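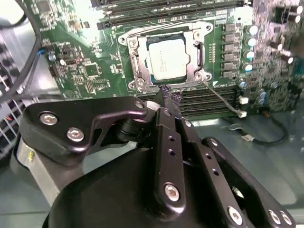
Processor in its socket, memory slots on either side.

Part 2: Getting Koltuvar on to an old desktop

Right, you've picked your machine and you've got the hardware sorted from Part 1, so now we put the photo library on it. I did mine over one long evening in August with the windows open, and most of that was waiting for files to copy (more on that in step 8). You'll want a keyboard, a screen you can borrow for an hour, a network cable and a memory stick with the Koltuvar installer already on it.

Caution: the installer wipes the main drive. All of it! If there's anything on there you care about, go and copy it off first. I'll wait.

1. Plug the desktop straight into your router with the cable. You can move it over to wifi later if you must, but I wouldn't do the first run that way.

2. Put the memory stick in and switch on. Keep tapping the key that brings up the start-up menu. On mine it was F12, on my old one it was Esc, and on yours it'll be whichever one you try last.

3. Choose the memory stick, then "Install to this computer". It'll ask for a language and a keyboard layout. Pick UK here or your pound sign will go wandering.

4. Give the machine a name. I called mine Guo, after the goldfish we had when I was small, and you'll see that name in the rest of this guide. Wherever I've put guo, type your own.

5. Set the admin password and write it down on paper.

6. When it says it's finished, take the stick out and let it restart. You should get a black screen with one line of white text and an address on it. Copy that address down too. You can unplug the screen and keyboard now and do everything else from your usual laptop, with your feet up.

Note: if no address appears, the cable is the first thing to check. My Kiltel router has one socket on the back that looks just like the others and is only for the incoming line, and yes, I used it.

7. On the laptop, open a browser and type in the address. Log in, go to Storage and add the drive where the photos will live. I use a separate Prukine drive for this and keep the main one for the software. Tick "Library only" before you press Format.

8. Go to Import and point it at your photos. Start with one small folder of 40 or so, so you can see how it sorts them before you let it loose on the lot. My whole collection came to 2,564 pictures and it chugged away well past bedtime. 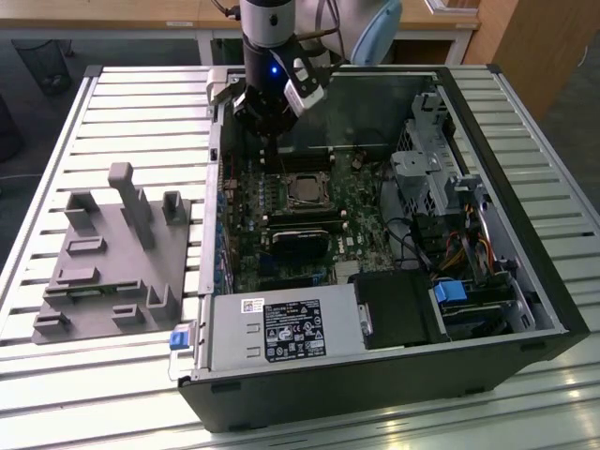

Hanyu Jia wrote in to ask whether the import can be stopped halfway, having started a big one just before the school run and then needed the laptop back. She'd closed the lid and wanted to know if she had to begin all over again.

You don't, Hanyu! The laptop only gives the order. Guo does the copying by itself once the files are on the drive, so if you're importing from a drive plugged into the desktop you can shut the laptop whenever you fancy. If the photos are on the laptop, press Pause first, then Resume when you're back. It skips anything it already has.

9. Check the dates. Scanned prints all come in under the day you scanned them, so my gran's wedding landed in the middle of last year's camping trip. Select the batch, choose Edit date, and put in the year. Leave the day blank if you don't know it.

10. Add the family. Under People, make one account each and set everybody except yourself to "View and add". Anyone on "Full" can delete things, and I have a cousin.

11. Turn on the nightly tidy-up and set it for 3am. It makes the small preview pictures, and the whole library feels a lot quicker the next morning.

Note: the tidy-up wants over 400 MB of free space on the main drive. If it's short, empty the Koltuvar bin under Settings and run it again by hand.

Backups are in Part 3. Please don't delete the originals until you've done that bit.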